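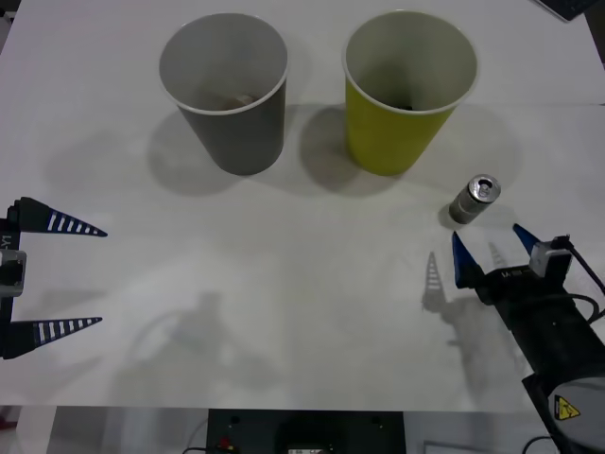

# 지연 출발 통보를 받았는데 예정 시간보다 일찍 탑승이 끝났습니다. 보상이나 재예약이 되나요?

**분류:** 항공 · 지연 및 운항 변경
**작성:** 2025년 8월
**답변 3개**

지난주에 두서(Duseo) 공항에서 피를로 쪽, 표기로는 Pirarlow로 가는 국내선을 타려다가 못 탔습니다. 상황이 좀 복잡해서 순서대로 적습니다.

원래 출발은 오후 2시 20분이었습니다. 체크인하고 보안 검색까지 마친 뒤에 항공사 앱으로 알림이 왔는데, 목적지 공항 혼잡으로 관제에서 출발 시각을 늦췄고 새 출발 예정은 오후 3시 47분이라고 되어 있었습니다. 87분 지연입니다. 게이트 전광판에도 같은 시각이 떴고요.

그래서 게이트를 떠나 아래층 식당에서 밥을 먹었습니다. 3시쯤 올라와 보니 탑승구가 닫혀 있었고 비행기는 이미 뒤로 밀려나고 있었습니다. 직원 말로는 관제 제한이 풀려서 출발이 당겨졌고, 2시 30분부터 탑승 안내 방송을 여러 번 했다고 합니다. 식당에서는 방송이 들리지 않았습니다. 앱 알림은 지연 때 한 번만 왔고 당겨졌다는 알림은 없었습니다.

카운터에서는 미탑승(노쇼) 처리라면서 다음 편 운임 차액과 수수료를 내라고 했습니다. 급해서 일단 결제하고 저녁 편으로 갔습니다. 궁금한 점은 이렇습니다.

1. 지연을 통보해 놓고 다시 당기는 것이 원래 가능한가요?
2. 이런 경우 노쇼가 맞나요?
3. 이미 낸 돈을 돌려받을 방법이 있나요?

위탁 수하물은 없었고 예약은 항공사 홈페이지에서 직접 했습니다.

---

## 답변 1

가능합니다. 저도 겪었어요. 지연이라고 떠도 게이트 근처에 있는 게 제일 안전합니다. 약관에 다 나와 있을 거예요. 돈은 아마 못 받을 겁니다.

> **댓글(질문자):** 약관 어느 부분인지 혹시 아시나요?
>
> **댓글(답변자):** 저는 다른 항공사였어서 정확히는 모르겠습니다.

---

## 답변 2 (질문자 채택)

**Aigars Paju**

지상 조업 쪽에서 8년 일했습니다. 지금은 그만뒀고 해당 항공사와는 관계가 없습니다.

**1번.** 가능합니다. 목적지 공항이 붐비거나 공역에 제한이 걸리면 관제에서 편마다 이륙 시각을 배정합니다. 이 시각은 고정이 아니고, 앞쪽 편이 취소되거나 제한이 일찍 풀리면 앞으로 당겨집니다. 항공사는 배정 시각이 당겨지면 가능한 한 맞추려고 합니다. 그 시각을 놓치면 다시 뒤로 밀리는 경우가 있습니다. 다만 최초 예정 시각인 2시 20분보다 일찍 떠난 것은 아니니 조기 출발로 보기는 어렵습니다.

**2번.** 여기가 다툴 수 있는 부분입니다. 항공사마다 운송약관이 다르지만 보통 "탑승 마감 시각까지 탑승구에 도착할 것"이 조건입니다. 그 마감 시각을 무엇을 기준으로 계산하느냐가 문제입니다. 항공사가 앱으로 3시 47분을 새 출발 시각이라고 알렸고, 변경 알림을 다시 보내지 않았다면 승객이 3시 47분 기준으로 움직인 것은 무리가 아닙니다. 반대로 알림에 "변동될 수 있으니 탑승구 근처에서 대기해 달라"는 문구가 있었다면 항공사 쪽에서 그걸 근거로 들 겁니다. 알림 전문을 다시 확인해 보세요.

**3번.** 순서는 이렇게 하시면 됩니다.

- 앱 알림 화면을 수신 시각이 보이게 캡처합니다. 앱을 지우거나 다시 설치하지 마세요. 알림 기록이 사라질 수 있습니다.
- 문자와 이메일도 확인합니다. 당겨졌다는 안내가 스팸함에 들어가 있는 경우가 있습니다.
- 식당 영수증이 있으면 보관합니다. 공항 안에 있었다는 자료가 됩니다.
- 항공사 고객센터에 서면으로 접수합니다. 전화로만 하면 기록이 남지 않습니다. "미탑승 처리 취소와 추가 결제 금액 환급"이라고 요구 사항을 분명히 쓰고, 출발 시각 변경 이력도 함께 요청하세요.
- 답변이 없거나 거절되면 소비자 상담 기관에 피해구제를 신청합니다.

지연 자체에 대한 보상은 기대하지 않는 게 좋습니다. 관제 사유는 대개 항공사 책임에서 빠집니다. 통지를 제대로 하지 않은 부분만 따로 떼어서 주장하세요. 둘을 섞으면 "관제 사유라 보상 불가"라는 답만 돌아옵니다.

왕복이었다면 귀국편, 국내선이니 돌아오는 편 예약이 살아 있는지도 확인해 보세요. 앞 구간이 노쇼가 되면 뒤 구간이 자동 취소되는 운임이 있습니다.

> **댓글(질문자):** 알림 확인했습니다. 출발 시각만 있고 대기하라는 문구는 없습니다. 이메일은 오지 않았습니다. 돌아오는 편은 따로 끊어서 괜찮았습니다. 서면으로 접수해 보겠습니다.
>
> **댓글(Aigars Paju):** 그러면 해 볼 만합니다. 결제 영수증에 운임 차액과 수수료가 따로 찍혀 있으면 둘 다 첨부하세요. 수수료만 돌려주겠다고 나오는 경우도 있습니다.

---

## 답변 3

**Tamsin Wojcik**

윗분 답변에 조금 보탭니다. 저는 작년에 Kincaid에서 비슷한 일이 있었습니다. 172분 지연이라고 해서 라운지에 있었는데 50분 만에 탑승을 시작했습니다. 저는 방송을 듣고 뛰어가서 탔지만 같은 편에서 못 탄 사람이 있었고, 그분은 나중에 수수료만 환급받았다고 들었습니다. 차액은 못 받았고요.

여행자 보험이나 카드에 딸린 보험도 확인해 보세요. 저는 Stino 카드 보험 약관을 읽어 봤는데 항공편 지연은 들어 있고 미탑승은 빠져 있었습니다. 항공사가 노쇼 처리를 취소해 주면 보험 쪽 판단도 달라질 수 있으니 항공사 건을 먼저 끝내고 청구하는 게 낫습니다. 청구 기한은 약관마다 다릅니다.

그리고 지연 중에는 항공사 앱 말고 공항 홈페이지의 출발 현황도 같이 보세요. 제 경우에는 공항 쪽이 먼저 바뀌었습니다.

> **댓글(질문자):** 카드 보험은 생각을 못 했네요. 확인해 보겠습니다.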